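Category: Workshop Notebook / Glue & Finishes

9th September

Second round of the hide glue tests. I write this the same evening, so the numbers should be right, but some of the remarks are still only my opinion.

The question is the same as in June. We want to know if the pearl glue we buy now from Van der Merwe behaves the same as the old stock from Collgate, which we had in the big tin for years and which is finished. For chair repairs I was always content with the old one. With the new one I had two joints open again on the Ritside chairs, both at the back rail, and I don't know yet if the fault is in the glue or in me.

Preparation. Both glues soaked overnight in cold water, one part glue to two parts water by weight. The last of the old stock was only enough for one small pot, so there is no second chance with it. The new pearls drank the water faster and in the morning they were soft all through. The old ones still had a hard center, and I gave them two more hours. Warmed in the water bath, never over the mark I made on the thermometer. I stirred with a beech stick and took off the foam. 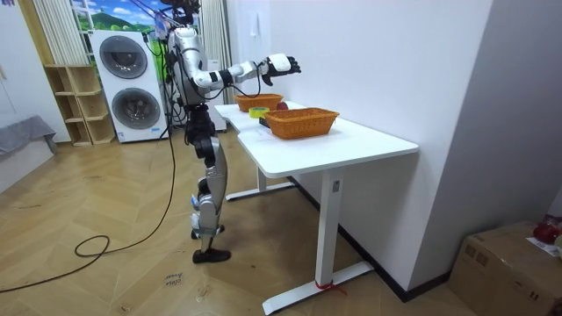
Entry by Mareike Strobel - bench notes, glue series, part 2

Test pieces. All beech, from the same board, planed in the morning so the surfaces are fresh. I cut 12 pairs, six for each glue. Half are plain long-grain joints, half are small mortise and tenon like on the Ritside chairs, with the same shoulder. Berhanu cut the mortises, because his are straighter than mine. He made one a little too wide and marked it with a pencil cross. We used it anyway, with the new glue, and the result should be read apart from the others.

The first pair I spoiled. I brushed the glue on both sides, then I looked for the clamp, and when I came back there was already a skin on it. Scraped off, washed with warm water, and put away to dry again. So for the long-grain joints with old glue there are only two good pieces and not three. After this I laid every clamp open beside its pair before I touched the brush. I know this rule, I have even written it on the wall at home.

I also warmed the wood this time, which we did not do in June. Ten minutes on the radiator shelf for each pair. It gives more open time, I would say half again as much, but I did not use the clock for it. Next time with the clock.

Open time, by finger test on a scrap:
old glue, cold wood - 49 seconds until it pulls strings
new glue, cold wood - 40 seconds
These are single measurements. The difference is in the direction I expected, the new glue gels sooner. If this is true it would explain the back rails quite well, for there I need both hands and some time to bring four tenons in together.

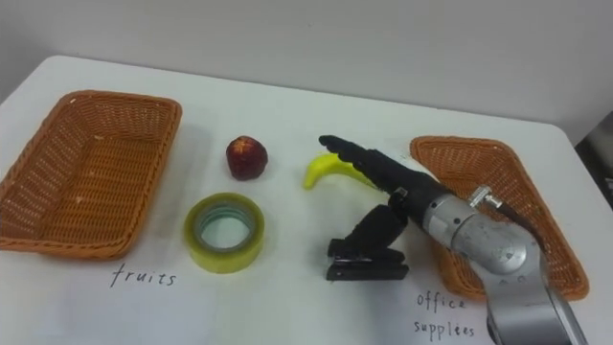
Two wicker baskets on the white table.

Berhanu asked why we don't simply add a little urea to make it slower. We can, and the Likness notes recommend it, but then we compare two different things. I prefer to finish this series with pure glue and make the urea a series of its own. He doesn't agree and I promised to write that down, so: Berhanu Tilahun thinks the urea test should come first, since in daily work we would use it anyway. He has a point. The customer does not care how pure our comparison is.

Smell. The new glue smells less. Color in the pot is lighter, like weak tea, and the old one was nearly like coffee. On the beech I can't see a difference in the glue line, which is good for repairs that remain visible.

Squeeze-out was cleaned with a rag and hot water, from the tenon pieces also with a toothbrush at the shoulder. Two pieces I left dirty on purpose, one of each glue, to see how it chips off when dry.

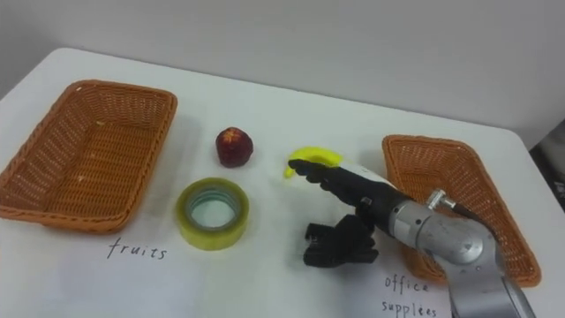

The clamps stay on until tomorrow, and then all pieces go to the shelf over the lathe for one week before we break them. Last time we broke them after three days and I think it was too early, the glue inside the mortises was still a bit rubbery. For the breaking I want to use the lever from June with the hanging bucket and fill it with sand slowly. The best piece then held 29 kg on the lever before the wood itself gave way beside the joint. So for this piece the number says more of the beech than of the glue, and I should have noted it like that in the June page. I will correct it there.

What I still need: new rubber feet for the water bath, it walks over the bench when it boils too strongly. A second thermometer, the one we have disagrees with the kitchen one by three degrees and I don't know which of them is wrong. And more of the same beech, if there is any left under the stairs.

To Berhanu, if you read this before me: please don't throw away the pot with the old glue, even if it looks like jelly. It is in the fridge with a lid and my initials. I want to warm it a second time and see how much it has lost. The pot beside it, without a lid, is only the spoiled rest and can go.

Numbering of the pieces is in pencil on the end grain, O for old, N for new, then the number. O3 is the one I scraped and it is not glued yet. N5 is the one with the cross.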